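Second picking cell gets the nod at Fleltham

Well, it went through! On Wednesday we got the OK for a second bin-picking cell at the Fleltham shop, and I've been grinning ever since (my inbox less so).

Quick recap if you haven't been following. Dilek Yazıcı and I put the request in back in May, asking for an arm, a gripper, two bins and enough bench to bolt it all to. Purchasing came back wanting to know if we could just run the first cell longer. We could, and we tried it, and then the evening crew had nowhere to do changeovers. So that was that.

What we're getting is a bit smaller than what we asked for. Margit Isaksson over in purchasing cut the second set of fingers and the fancy bench, and I can live with both. We keep the spare cables, which I fought for, and 400 hours of support from Bririne spread over the contract. I wanted 486, the number of hours we burned through on the first cell, but Margit drives a hard bargain and she brought snacks, so I folded.

The blocks stay, too! Somebody upstairs asked if we'd be buying "real" parts to practice on, and my answer was that painted wooden blocks are cheap, they don't mind being dropped, and you can tell red from green without squinting. We're ordering 200 more, and Hüsnü Kocabaş has offered to do the painting if we supply the coffee.

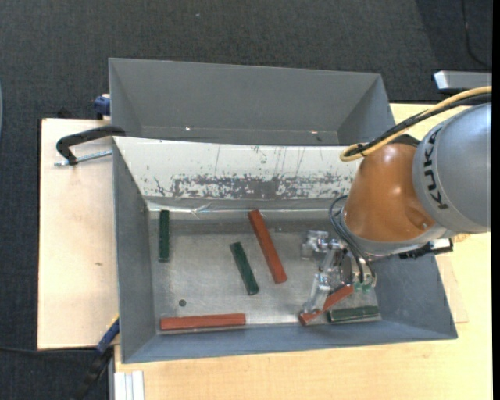
Clamps are the other thing on my list. I left them out of the first budget completely and ended up borrowing from the wood shop, who would like theirs back, thank you very much. This time they get their own line, along with cable ties and a decent set of hex keys.

Delivery is the part I can't pin down yet. Moodley has the arm on order and says they'll call with a date, and the bench can't go in before the floor is marked out. If you have stuff parked along the back wall, please talk to Dilek before she talks to you!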